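How to Teach a Robot to Tidy Up (When You Are Not Very Tidy Yourself)

Posted August 23, 2018

Robots are very good at some things. They can weld a car door in the same spot all day and never once ask when lunch is. Ask one to put a button in a box and close the lid, though, and it will probably close the lid on the button, or on itself, or miss the box and close nothing at all with tremendous confidence.

At the Stinditbridge shared workshop we've been building a robot to do this sort of job. Its name is Grelari. It has two arms, no legs and, so far, very little sense. I wanted to call it Kevin but I was outvoted.

So how do you teach something with no brain to speak of?

The old way: telling

You could write down every single move. Go forward 80 millimetres. Stop. Squeeze. Go up 70 millimetres. Stop. Let go. This is called programming by hand, and it works beautifully until somebody bumps the table. Then the box is a thumb's width to the left and Grelari is carefully picking up some air.

You could fix that by writing more instructions, for what to do if the box has moved left, and if it's moved right, and if it's upside down, and if the dog has it. Lino Benedetti tried this in our first month. He got as far as line 639 and went for a long walk.

The new way: showing

Think about how you learned to do up a zip. I doubt anyone handed you a list of measurements. Somebody did it in front of you, slowly, and then you had a go and got your jumper stuck in it, and then you had another go.

Robots can learn a bit like that. A person does the job, a computer records how they did it, and then the computer looks for the pattern in all those recordings. People who like long words call this imitation learning. You can call it copying, which for once is allowed.

There is a snag. Your hand has four fingers and a thumb, and they bend all over the place. Grelari's hand has two jaws that open and shut, like a crocodile who has only been taught one trick. If you show it how to open a lid with your clever wriggly fingers, it can't copy you, any more than you could copy an octopus playing the piano.

The answer is to make things harder for the human. You give the person a pair of grippers to hold, one for each hand, and they have to do everything with those. No sneaky fingers. Suddenly you're as clumsy as the robot, and anything you manage to do is something the robot might manage too.

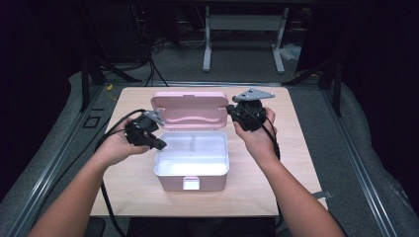
It's much trickier than it sounds. If you want to know what it feels like, get two pairs of kitchen tongs and try to open a lunchbox. Then try to take out one grape. Then apologise to whoever has to pick up the grapes.

After a few minutes you'll notice that you've started doing odd things. You'll hold the box steady with one pair of tongs while the other does the fiddly part. You'll come at the lid from the side. You'll slow right down just before you touch anything. Those odd things are exactly what we want the robot to learn, and most of them are things you'd never have thought to write down. Lino certainly hadn't, and he had 639 lines.

Why do it so many times?

Suppose I showed you one dog, a small brown one, and told you nothing else. You might decide that all dogs are small and brown. You'd be in for a shock at the park.

A robot that has seen one lid opened once has the same problem. It doesn't know which parts of the lesson matter. Was it important that the box was in the middle of the table? Was it important that you sneezed? So we open the box again, with the box turned a little. Then we open it again, a bit faster. Our goal for Grelari is 500 goes, and by the end of an afternoon of it you will have strong opinions about lids.

Mistakes are worth keeping too, as long as you fix them. If you fumble the lid and then catch it, the robot gets to see what catching it looks like. If you fumble the lid and shout, the robot learns nothing, although everybody else in the workshop learns a new word.

What about the cables?

Cables are how a lot of machines pass messages to one another. They are also how a lot of people in workshops fall over. Before you start a recording you check where every cable goes, and you make sure there's enough slack to reach right across the table. Lino calls this cable management. I call it the reason I had a plaster on my knee for most of August.

Does it work?

Sometimes! Our first robot, Joltitz, could only push things off tables, a job we already had a cat for. (The cat is called Mazza and has never been beaten.) Grelari can get hold of a lid now and lift it, if the lid is feeling cooperative. Closing it again is still a matter of luck, and the button is still on the bench where I left it.

Things to try at home

Swap your tongs for chopsticks, or wear oven mitts. Ask a friend to close their eyes and be the robot, then tell them how to put a sock in a drawer using only words. Keep the drawer away from anyone's fingers. When they've had enough of that, let them open their eyes and watch you do it once, and see which way got the sock in faster.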